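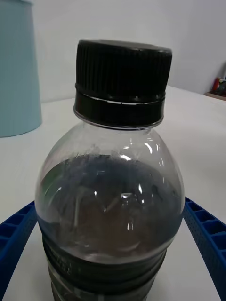
I gave up soda in June, mostly because Hemi Mahuika bet me I couldn't. He's known me since college, so he had his reasons! The first week was awful. I was grumpy, I had headaches, and I drove past the gas station in Woltenbridge twice just to look at it.

Then I did the math on what I'd been spending – almost 700 dollars a year, and that's without the movie theater ones (which I refuse to add up). These days it's tap water with a bit of lime, and Hemi still owes me dinner.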